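Wrist camera (gripper comparison)

A wrist camera is a camera fixed to the last link of a robot arm, so it looks out over the gripper and sees more or less what the fingers are about to touch. I've been keeping this entry for the Salcedo bench wiki since Leandro Ortuño got tired of answering the same questions from me, and I've tried to stick to everyday words.

Why we test in simulation first

Swapping a real gripper takes an afternoon and at least one lost screw (usually mine!). In a simulator you change a line, reload the room and go again. Our room is a plain one with gray surfaces, a bit of wooden furniture and a few small props, and it's stayed the same through the whole comparison so that the only thing that changes is what's on the end of the arm and where the camera sits.
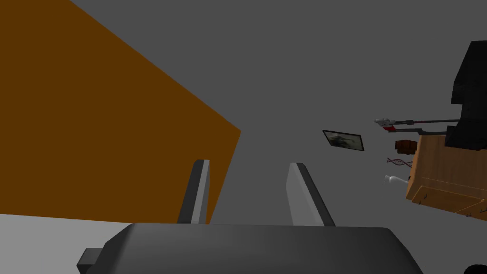
Camera placement matters a lot more than I expected when I started. Mount it low and close behind the palm and you get a great look at the fingertips, but the housing eats up the bottom of your view. Push it back and you gain some room around the edges, and then the fingertips get small and the controller starts guessing at gaps. Vega Esteban likes it low. I go back and forth, and I change my mind about once a week.

Grippers compared

We ran two setups, which we call Romell and Birnska after their config files. Romell is the parallel one, with short fingers and a simple open-and-close command. Birnska has longer fingers and a wider stroke, so it should be kinder to bulky things, though it hides more of whatever you're reaching for. Each got 32 starting poses, and with repeats and a few restarts the whole batch came to 1,164 runs.
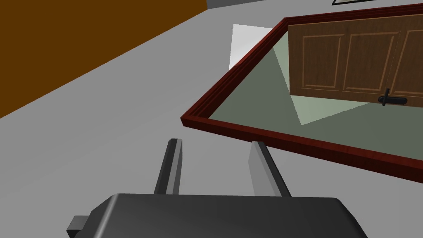 The part I still find hard is flat stuff. A cup or a box gives the fingers two sides to close on, but anything thin and broad wants to be taken by its rim, and that means coming in at a slant and trusting the depth estimate. Ah-rin Seo wrote the approach planner for this — she calls it Ostatine — and it tries six angles before it gives up. I'd like it to try more, but she says the extra time isn't worth it and she's probably right.

Blocked views

A finger that crosses the view can cover most of the target just when you need to see it. People mask the gripper out of the image, add a second camera off to the side, or let the controller remember where the target was a moment ago. We've done the first two, and I'd pick the second camera every time if the computer can keep up.

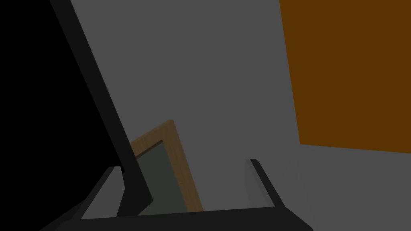
Simulated wrist view with one finger across the left side and a wooden picture frame partly hidden behind it.

Last edited 22 September 2025

Comments

Imelda Tolentino: Did you keep the lighting fixed for both setups? We got caught by that one in our own tests.

Wálter Muñoz: Low mount for me too. Have you tried tilting it a little toward one finger?

Vega Esteban: Lighting was fixed, Imelda. Wálter, tilt is on my list for November.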